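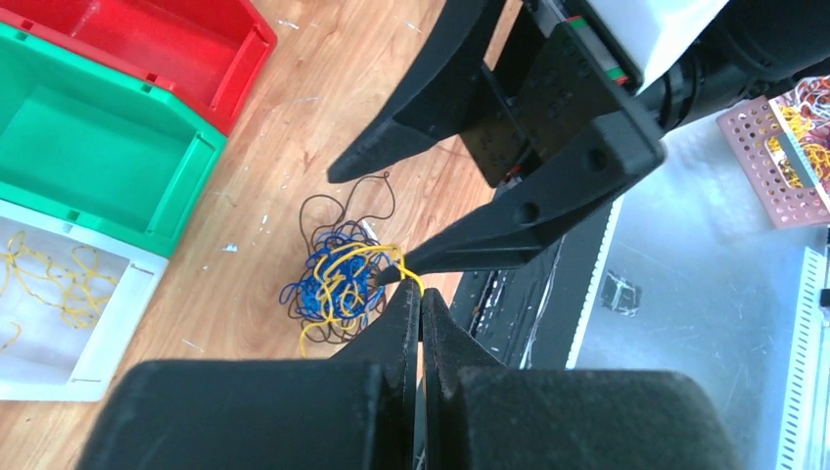

엉킨 전선은 어느 색부터 푸는 것이 좋습니까?

양이 제일 적은 색부터 풉니다. 저의 경우에는 노란색입니다.

오늘 글은 좀 깁니다. 짧게 나누어서 올리겠습니다. 한국어로 전선 이야기를 쓰는 것은 처음이라서 단어가 이상하면 댓글로 고쳐 주세요.

먼저 무엇을 하는지 씁니다. 얇은 전선이 세 가지 색으로 있습니다. 파란색, 노란색, 갈색. 이것이 모두 한 덩어리가 되었습니다. 저는 이 덩어리를 색깔별로 나누어서 플라스틱 통에 넣고 싶습니다. 통도 세 개입니다. 흰색, 초록색, 빨간색.

왜 이렇게 되었는지 설명하면 조금 부끄럽습니다. Nurkaria에서 이사할 때 전선을 전부 종이봉투 하나에 넣었습니다. 그때는 나중에 정리하면 된다고 생각했습니다. 봉투는 옷장 아래에서 겨울을 보냈습니다.

3월에 봉투를 열었습니다. 꺼낼 때 하나만 당겼는데 전부 같이 나왔습니다. 어머니가 끓이는 국수하고 비슷했습니다. 그 국수는 맛이 있지만요.

공유 162

통 이야기를 하겠습니다. 저는 Famska 통을 씁니다. 가게에서 하나에 2000원이었습니다. 뚜껑이 없습니다. 뚜껑이 있는 것도 팔았지만, 저는 뚜껑이 있으면 안에 무엇이 있는지 잊어버립니다.

색을 맞추고 싶은 분이 있을 것입니다. 노란 전선은 노란 통, 파란 전선은 파란 통. 가게에 그 색이 없었습니다. 그래서 규칙을 따로 정했습니다.

흰색 통은 노란 전선입니다. 초록색 통은 파란 전선입니다. 빨간색 통은 갈색 전선입니다.

외우기 어렵다고 생각하시지요? 저도 첫날에는 틀렸습니다. 갈색과 빨간색은 조금 친척 같고, 파란색과 초록색도 그렇습니다. 남는 것이 흰색과 노란색입니다. 달걀이라고 생각하면 됩니다.

통을 놓는 자리도 중요합니다. 저는 통을 모두 덩어리의 왼쪽에 놓습니다. 오른쪽에 놓으면 팔이 덩어리 위로 지나가고, 소매에 전선이 걸립니다. 한번은 소매에 걸린 채로 부엌까지 갔습니다. 파란 전선이 길게 따라왔습니다.

상판에 대하여. 나무 무늬가 있는 밝은 상판은 보기에 예쁩니다. 그런데 갈색 전선을 찾을 때는 좋지 않습니다. 얇은 갈색이 나뭇결하고 섞여서 눈이 피곤합니다. 밑에 흰 종이를 깔아 보았는데 종이가 전선을 따라 움직여서 다시 치웠습니다.

자르지 마세요. 가위가 옆에 있으면 자르고 싶은 마음이 생깁니다. 저는 가위를 다른 방에 둡니다.

먼저 덩어리를 가볍게 흔듭니다. 양손으로 들고, 빨래를 널기 전에 하는 것처럼요. 세게 하면 안 됩니다. 가볍게 하면 고리들이 조금 넓어지고 빛이 들어옵니다. 그때 안에 무엇이 있는지 볼 수 있습니다.

빨래라는 말이 나왔으니까 빨래 이야기도 하겠습니다. 제가 정리하는 방에는 건조대도 있습니다. 방이 하나뿐인 사람은 이해하실 것입니다. 전선을 정리하는 날이 빨래를 너는 날과 겹칩니다.

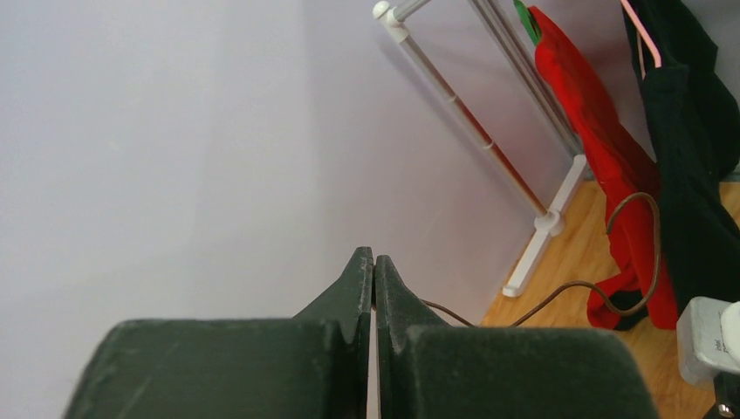
건조대는 벽 가까이에 놓는 것이 저에게 편합니다. 방 가운데에 있으면 그것을 피해서 걸어야 하고, 긴 옷은 지나갈 때마다 몸에 닿습니다. 대신 벽에 너무 붙이면 뒤쪽의 옷이 늦게 마릅니다. 저는 손 하나가 들어가는 만큼 띄웁니다.

긴 옷을 너는 방법은 아직 공부하고 있습니다. 높은 곳에 걸어도 아래쪽이 바닥 가까이까지 내려옵니다. 반으로 접어서 걸면 접힌 곳이 안 마릅니다. 한국에서는 이런 옷을 어떻게 널어요? 알려 주시면 감사하겠습니다.

빨간 옷은 처음 몇 번은 꼭 따로 빱니다. 이것은 경험으로 배웠습니다. 저의 수건이 지금 전부 분홍색입니다.

전에는 Hillard 건조대를 사려고 했습니다. 접으면 아주 얇아진다고 해서요. 마지막에 안 샀습니다. 접은 건조대를 넣을 곳이 전선 봉투가 있던 옷장 아래밖에 없었습니다. 그곳에 물건을 넣으면 어떻게 되는지 저는 이미 압니다.

다시 전선으로 돌아갑니다.

노란색부터 하는 이유는 위에 썼습니다. 양이 적습니다. 그리고 제일 잘 보입니다. 파란색 속에 들어가 있어도 눈이 금방 찾습니다. 저의 노란 전선에는 중간중간 회색 표시가 있어서 더 편합니다. 같은 선을 따라가고 있는지 확인할 수 있습니다.

순서는 이렇습니다. 노란 끝을 찾습니다. 끝을 당기지 않습니다. 끝이 어느 고리 밑으로 들어가는지 먼저 봅니다. 그 고리를 손가락으로 조금 들어 줍니다. 그다음에 끝을 고리 밖으로 꺼냅니다. 그리고 다시 봅니다.

당기는 것은 제일 마지막입니다. 선이 아무것에도 안 걸려 있을 때 위로 천천히 올립니다. 만약 덩어리가 같이 올라오면 아직 안 된 것입니다. 내려놓고 다시 봅니다.

"살살"이라는 단어를 저는 이 일을 하면서 배웠습니다. 좋은 단어입니다. 저의 모국어에는 딱 맞는 말이 없습니다.

좋아요 446

꺼낸 선을 바로 통에 넣으세요. 옆에 잠깐 놓으면 안 됩니다. 잠깐 놓은 노란 선은 파란 선의 꼬리하고 금방 친구가 됩니다.

통 안에서는 느슨하게 두어도 괜찮습니다. 저도 처음에는 동그랗게 예쁘게 말아서 넣었습니다. 시간이 많이 걸렸고, 얇은 선은 손을 놓으면 다시 펴집니다. 지금은 큰 고리로 대충 넣습니다. 한 가지 색만 있으면 다시 꺼낼 때 그렇게 어렵지 않습니다.

단, 선의 양쪽 끝은 통의 가장자리 쪽에 둡니다. 끝이 가운데에 묻히면 다음에 또 찾아야 합니다. 저의 통은 가장자리에 작은 홈이 있어서 끝을 거기에 걸쳐 볼까 생각하고 있습니다. 아직 안 해 보았습니다.

묶는 것에 대하여 질문이 많았습니다. 빵 봉지에 있는 철사 끈을 쓰는 분이 있고, 고무줄을 쓰는 분이 있습니다. 고무줄은 저에게 안 맞았습니다. 여름이 지나면 끈적거리고, 전선에 자국이 남았습니다.

헝겊 끈은 괜찮았습니다. 낡은 티셔츠를 가늘게 잘라서 만들었습니다. 분홍색 수건도 하나 잘랐습니다. 수건은 실이 계속 나와서 추천하지 않습니다.

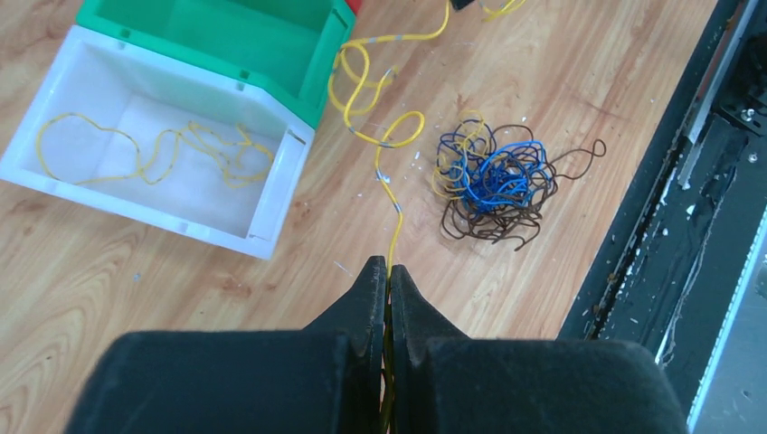

색깔이 아니라 길이로 나누어야 한다고 어느 독자분이 댓글에 쓰셨습니다. 자기는 짧은 것, 팔 길이만 한 것, 그보다 긴 것으로 나누고, 색은 쓸 때 고르면 된다고 하셨습니다. 필요한 길이를 찾으려고 통을 전부 뒤지는 것이 제일 시간 낭비라고도 하셨습니다.

좋은 의견이라서 며칠 생각했습니다. 작업을 많이 하는 분에게는 길이가 맞을 것입니다. 저는 아직 덩어리 안의 선이 얼마나 긴지 모릅니다. 꺼내기 전에 알 수 있는 것은 색뿐입니다. 그래서 먼저 색으로 나누고, 나중에 통 안에서 길이를 보겠습니다.

다른 분은 그냥 버리고 새로 사라고 하셨습니다. 그 말도 이해합니다. 하지만 저는 이 전선으로 이미 만들고 싶은 것이 있고, 새것을 사도 봉투에 넣으면 또 똑같습니다.

파란색은 어떻게 하느냐는 질문에 대한 답입니다. 파란색은 양이 많아서 마지막에 합니다. 노란색과 갈색이 빠지면 남는 것이 저절로 파란색입니다. 그때는 나눌 필요가 없고, 초록색 통에 덩어리째 옮기면 됩니다. 조금 게으른 방법입니다. 저는 만족합니다.

갈색은 제일 어렵습니다. 얇고, 큰 고리를 만들면서 덩어리 바깥을 돌아갑니다. 쉬워 보여서 바깥 고리를 잡고 올리면 안쪽 어딘가에서 걸립니다. 저는 갈색을 할 때는 스탠드를 켭니다. 빛이 옆에서 오면 그림자가 생겨서 어느 선이 위에 있는지 보입니다.

손톱이 짧은 분은 나무 이쑤시개를 써 보세요. 쇠로 된 송곳은 피복을 상하게 합니다. 뜨개질바늘도 좋다고 들었지만 저는 없습니다.

음악은 가사가 없는 것이 좋았습니다. 가사가 있으면 모르는 단어를 사전에서 찾게 되고, 손이 멈춥니다.

공유 300

밤 열 시가 지나면 하지 않습니다. 피곤하면 당기게 됩니다. 당기면 매듭이 작아지고 단단해집니다. 느슨한 엉킴은 풀 수 있지만 단단한 매듭은 다음 날 아침까지 기분이 나쁩니다.

단단한 매듭이 이미 생긴 분에게. 매듭의 양쪽에서 선을 매듭 안으로 조금씩 밀어 넣으세요. 당기는 것의 반대입니다. 매듭이 조금 뚱뚱해지면 이쑤시개가 들어갑니다.

작은 조각들은 따로 모읍니다. 피복 조각, 종이 부스러기, 무엇인지 모르는 하얀 것. 저는 끝난 다음에 젖은 휴지로 한 번 닦습니다. 일하는 중간에 닦으면 휴지에 선이 붙어서 따라옵니다.

한 가지 더. 통에 이름표를 붙일까 고민했습니다. 안이 보이니까 필요 없다고 생각했는데, 비어 있을 때는 안을 보아도 모릅니다. 달걀은 기억하지만 다른 두 개를 바꾸어 넣을 뻔했습니다. 그래서 앞쪽에 작은 종이를 붙이려고 합니다. 종이에 글자는 안 쓰고 전선 조각을 하나씩 테이프로 붙일 생각입니다.

댓글에 "노란 선이 중간에 안 보이게 되면 어떻게 해요?"라고 물으신 분이 계셨습니다. 그때는 반대쪽 끝에서 시작해 보세요. 양쪽에서 오면 가운데에서 만납니다. 반대쪽 끝도 안 보이면 덩어리를 뒤집으세요. 아래에 있던 것이 위로 오면 처음 보는 덩어리 같습니다.

뒤집을 때는 손바닥 두 개로 위아래를 누르고 같이 돌립니다. 부침개를 접시로 뒤집는 것과 같습니다. 부침개는 제가 이웃집에서 배웠고, 전선보다 먼저 성공했습니다.

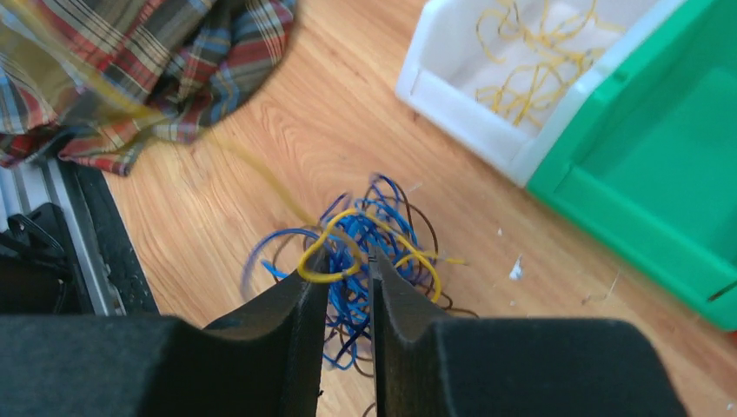

미렐라 두샨 | Admasu 생활 모임 글쓴이

이어서 씁니다. 앞의 글에 질문이 더 와서 몇 개만 대답하고 오늘은 쉬겠습니다.

고리가 생긴 채로 올려도 되는지 물으셨습니다. 작은 고리는 괜찮습니다. 다만 고리가 다른 색의 선을 안고 있는지 보아야 합니다. 노란 고리 안에 파란 선이 하나라도 지나가면 내려놓습니다.

빠르게 올리는 것이 나은지, 천천히 올리는 것이 나은지도 물으셨습니다. 저는 천천히 쪽입니다. 마지막에 선이 자유롭게 되면 손이 저절로 빨라지기는 합니다. 그 순간이 이 일에서 제일 재미있습니다!

아이와 같이 해도 되는지. 저는 아이가 없어서 잘 모릅니다. 전선의 끝이 벗겨져 있으면 속에 있는 가는 선이 손가락을 찌를 수 있습니다. 저는 그런 끝에 종이테이프를 감아 둡니다.

털실로 연습해도 되는지. 됩니다. 그런데 느낌이 많이 다릅니다. 털실은 서로 붙고, 전선은 서로 밀어냅니다. 전선은 자기가 굽었던 모양을 기억해서 놓으면 그 모양으로 돌아갑니다. 저의 전선은 아직 종이봉투의 모양을 기억합니다.

이어폰 줄에도 같은 방법을 쓸 수 있는지. 쓸 수 있습니다. 이어폰은 끝에 무거운 것이 있으니까 그것을 고리 밖으로 먼저 꺼내세요.

그리고 단어를 고쳐 주신 분들께 감사합니다. "꼬이다"와 "엉키다"가 다르다는 것을 알았습니다. 선 하나가 혼자 돌면 꼬인 것이고, 여러 개가 서로 잡고 있으면 엉킨 것이라고 배웠습니다. 제가 맞게 이해했습니까?

"헝클어지다"도 있다고 하셔서 사전을 찾았습니다. 머리카락에도 쓰고 실에도 쓴다고 나왔습니다. 한국어에는 이 상태를 부르는 말이 참 많습니다. 저만 이런 봉투를 가지고 있었던 것이 아닌 것 같아서 마음이 조금 편해졌습니다.

다음에는 빨간색 통에 갈색을 모으는 이야기를 쓰겠습니다. 스탠드의 전구를 바꾸어야 해서 며칠 늦을 수 있습니다.

긴 옷을 너는 방법은 계속 기다리고 있습니다.

댓글 162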